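Robot club flower sorting task – arm keeps missing the holder with the rose stem
Community Help > Clubs and Student Projects > Robotics
Posted Thursday, January 15, 2026 by prorkeler_mom_of_bots

Hi all! I help out with the after-school robotics club at Reinholz, and our kids picked a flower arranging task for the spring showcase (their idea, I would have gone with blocks). The arm has to pick up a fake flower, carry it over and stand the stem up in a slotted holder. The blue one goes fine most of the time. The rose is driving us nuts. It's a big floppy fabric thing on a skinny stem, and the gripper either squashes the head or grabs the stem so low that it hits the holder on the way in.

We've recorded 17 practice runs with a student driving the arm by hand and trained on those, and it gets maybe one good drop in a session. Do we just need more runs? Or is it the way we've got the camera? I'm attaching the wrist view so you can see what the model gets to look at.
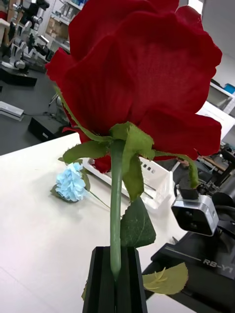 Wrist camera view with the rose stem in the holder. Blue flower is on the table behind.

The kids only have the lab 2 afternoons a week, so I'd love to not burn a month on the wrong fix. Thanks!!

darno_benchtop
17 is not much. We did a very similar project in my senior design class and nothing worked until we had a lot more – we ended up with 371 by June, and I'd say the first hundred taught us mostly how to drive the thing.

But look at your view before you record any more. The bloom fills up the whole top half and the part you care about, where the stem meets the groove, is way down at the bottom. The holder even runs out of the picture. If it looks like that during the drop, your model is learning a lot about petals and very little about the slot. Tilt the camera down a bit if your mount lets you, or have the driver come in at a different angle so the flower head stays out of the way. Then throw out the old runs and start over. I know, I know. Mixing two camera angles in one small set gave us worse results than either one alone.

Also, pick one spot to grab the stem and stick to it. We had four people driving and four different ideas of where to hold it, and the arm kind of averaged them. Our rule was above the leaf, every time, and go slow for the last bit.

nemby42
get a stiffer flower lol. we used plastic tulips

gearbox_auntie
I agree with darno on the camera, and I'd add that the black holder would worry me too. A thin stem going into a dark groove on a dark block is hard to make out even for a person. Our team put a strip of white tape next to the slot we wanted and it helped right away. Check your showcase rules first though, ours said no markers on the holder and we had to peel it all off and redo a weekend of recording.

One more thing, clear the loose leaves before each run. You've got a pale one lying next to the holder. If it's there in every recording and then someone tidies up on showcase day, the arm may act weird. Or leave leaves in different places on purpose, that works too, you just need more runs to cover it.

For the squashed head I don't have a great answer. We closed the gripper slower and it got better, but we still lost 6 petals to hot glue repairs.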